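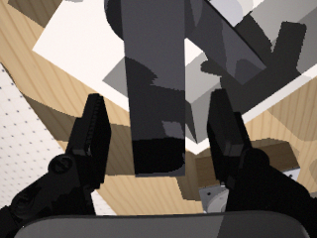 Nandini Rajan wrote the first song for Dresby on the back of a rehearsal schedule for somebody else's musical. She was playing keys in the pit for a touring show and had a long gap in the second act with nothing to play.

"I could have done a crossword," she says. "The cellist did. I wrote a chorus, and then I had to remember it over the top of a tap number."

The chorus survived, though in a different key, and is now the second-last song in the show, which opens in February at the Sfakianakis, the old reception hall that has been running as an 80-seat theatre since the upstairs was closed off. It is her first full-length musical as both composer and lyricist. She has done cabaret for a long time, and people who have seen her late sets will recognise a couple of the tunes.

Dresby is the name of a town, and the show follows a choir in that town through its last season before the hall is sold. There is no villain. Rajan says she tried to write one and he kept turning into a reasonable man with a mortgage.

"He had a song called Zosex, which was the name of his company. It was a good joke for two minutes. The song went for five. We did it at the first reading and I could hear people being kind."

The song went, and so did the company, apart from one line in the opening number that she kept for her own amusement.

The first reading had 24 songs in it. The version going into the theatre has 17. Cutting seven of them took most of a winter, and she did it with her director at a kitchen table, playing each one through on a small keyboard and then reading the scene without it. If the scene still made sense, the song was out.

"You get attached to the rhymes. I had a rhyme for 'parish' that I was very proud of. It's gone. The scene is better and I'm still cross about it."

She grew up singing in a church choir and learning Carnatic vocal music from an aunt, and she is careful about how much to make of that. Reviewers of her cabaret work have liked to hear the second in everything she writes. She says it is mostly there in how she thinks about ornament, and that she notates far less of it than people imagine.

"If I've got a singer who can turn a corner, I leave the corner blank. If I write it all out they sing what's on the page, and it sounds like what's on the page."

The cast of 10 includes two people who had never done a musical. Both came from community choirs. Rajan asked for that early on and had to argue for it, as the budget doesn't leave much room for extra music calls.

"A trained musical theatre voice goes to the front of the note. Choir people wait for each other. I wanted that waiting on stage. You can't really direct it in."

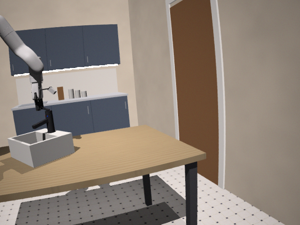

The band, and Penness

The band is a quartet: piano, cello, clarinet and a drummer who also plays harmonium. Rajan will lead from the piano for the first part of the season and then hand over. She says she is looking forward to sitting in the back row with a drink.

Orchestrating for so few players was harder than she expected. On her last recording, the Penness EP, she could layer a part until it sounded finished. In a theatre that size, every player is exposed, and a clarinet held under dialogue can cover an actor completely.

"I kept taking bars out. There's a scene near the end of the first act where the cello has one note. She's very good about it."

Two of the Penness songs have been rewritten for the show. Listeners who know the recordings may find one of them hard to pick at first, as it is now sung by a man, slower, and split between three scenes. The other is close to how it was, with a new last verse.

I asked whether she would tour it. She said she would like to, that regional halls would suit it, and that the harmonium is heavier than it looks. There have been conversations with up to four venues and nothing is signed.

For now she is still changing lyrics. The cast have asked her to stop by the end of the week.

"I've said yes," she says. "I have one more line to fix first."

Dresby plays at the Sfakianakis from February. Evening shows start at 7.

Get our arts news in your inbox. Enter your email to subscribe. You can unsubscribe at any time.

Comments (3)

marg_alto2
Our choir is booking as a group. Is there a discount for that or do we just ring the box office?

T. Hollis
Saw the reading. I liked the Zosex song! Fair enough that it went, it was a long night.

pitviola
Disappointed there's no viola but I'll come anyway. Does anyone know if the Penness EP is still available on CD?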